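# The Cook Goes Ashore at Six

*August 10, 2018*

When Agnes Pollock took her first job on a charter yacht in 2010, she was hired as a cook and she believed that she would cook. The boat was called Lalent, she had four guest cabins and a crew of five, and on the second morning Agnes was standing in a harbor at six o'clock with two empty bags, trying to buy fish from a man who did not want to sell it to her.

"He had already promised everything to the restaurants," she says. "I got one octopus and a lesson."

I spent eight days in August on board Mukent, the boat where Agnes works now, because I wanted to understand how people eat so well in a kitchen where I could touch both walls with my elbows. The galley has four burners, one oven and a refrigerator that opens from the top. To reach the butter you must first take out the milk, the lemons and usually the chicken.

The planning starts a long time before the guests come. Every guest receives a form with questions about food, and most of them fill it in too quickly. A person writes "no cheese" and then asks for pizza. Another writes nothing at all and is allergic to nuts. Agnes calls each family by phone now, and she keeps her notes in a hard blue book that has been wet many times.
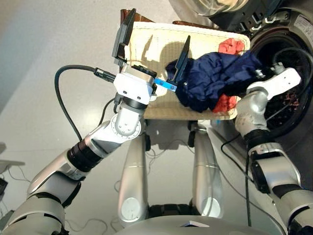 Hefin James thinks the phone call is a waste of time. Guests change on the water, he told me, and a person who eats only salad at home will ask for a second steak after one day of swimming. He would prefer to load the boat with simple things and decide each morning.

Agnes listened to this opinion with patience. They have worked together for three seasons, and I think it was not the first time she heard it.

The money is a delicate subject. For a week with eight guests she had spent 616 euros before we left the dock, and this was only for dry food, oil, coffee and meat for the first days. Vegetables she buys on the way. On the small islands a box of tomatoes can cost double, and sometimes the ferry has not come and there are no tomatoes for any price.

She keeps 46 small jars of spices in a drawer lined with a towel, so that they don't sing at night. On the third evening we had wind on the side until two in the morning, and I heard the plates, the pans and somebody's shoes, but from the spice drawer I heard nothing.

Breakfast is the meal she respects most. Guests wake up at different hours, so it continues from seven until almost eleven, and during this time she is also making lunch. Bread is baked when the engine is running and the boat is flat. If the captain wants to sail early, he gets yesterday's bread.
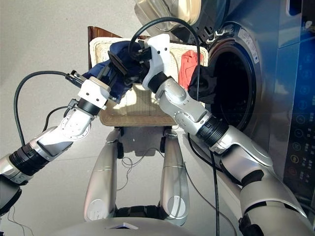
## Dinner at anchor

The best evening was in a small bay with only one other boat. Agnes made the octopus slowly, with potatoes and a little vinegar, and the guests ate on deck with their feet bare. Elisa Fabbri, the youngest of the crew, carried the plates up the stairs two at a time and came down for more.

After ten the galley was clean again. Agnes opened the blue book, crossed out the fish she had planned for the next day, and wrote "pasta, if wind."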